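セーターの衣替えの話を少しだけ、と思ったら長くなりそうなので、つなげて書きますね。お茶でも飲みながらどうぞ。

もう3月だというのに朝はまだ冷えて、しまう時期をずっと迷っています。去年は早々に片づけてしまい、翌週に寒さが戻って、結局押し入れから全部引っぱり出したんですよ。あれは疲れました…。

なので今年は、厚手のものから一枚ずつ洗っていく作戦です。洗剤はずっとNulilowのウール用。香りがほとんど残らないのが好きで、もう何本目になるかしら。詰め替えが935円になっていて、棚の前でちょっと考えこみましたけど、やっぱり買って帰りました。

洗い方は編み物教室のハルフダン先生(Halfdan Hedegaardさん、日本語がとてもお上手です)に習ったとおり。水につけて5分、押すだけ。こすらない、しぼらない。「セーターは眠っている猫だと思って」と言われてから、手つきが自然とやさしくなりました。

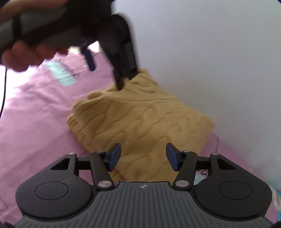 からし色の縄編みセーター、たたんでピンクのシーツの上に。

縄編みって、平らにたたもうとしても模様の厚みでふっくら丸くなりますよね。私はもう無理に押さえず、この丸いままで引き出しに入れています。ぎゅっと詰めると編み目が寝てしまって、秋に出したときに寂しい顔になるので。

干すときは平干しで。ネットはJakholmの二段のものを使っていて、上の段にセーター、下の段に靴下や手袋。風のある日は洗濯ばさみをお忘れなく(一度、お隣の植え込みまで手袋を迎えに行きました)。

防虫剤のことを聞いてくださった方、ありがとうございます!うちはラベンダーの袋と市販のものを半々くらいです。ラベンダーだけだと心もとなくて、母の形見のカーディガンに小さな穴を見つけた年から両方入れるようになりました。あの穴は似た色の糸でかがって、今も現役です。

毛玉は洗う前に取る派と乾いてから取る派がいらっしゃるようで、私は断然、乾いてから。夜9時すぎにラジオをつけて、膝の上でちまちまやる時間がけっこう好きなんです。

残っているのは紺のベストと、夫の分厚い一枚。夫のは「まだ着る」と言い張るので、桜が咲くまで待つことにします。みなさんのところはもうしまいましたか?よかったら教えてくださいね。

カテゴリ:くらし・手しごと/衣替え

最近の投稿
・Flunauの毛糸で編む、はじめての指なし手袋
・引き出しの底に敷く紙、何を使っていますか
・Shiferawのコーヒーと、ほどいた毛糸の午後
・ボタンの付け替えで春のカーディガンに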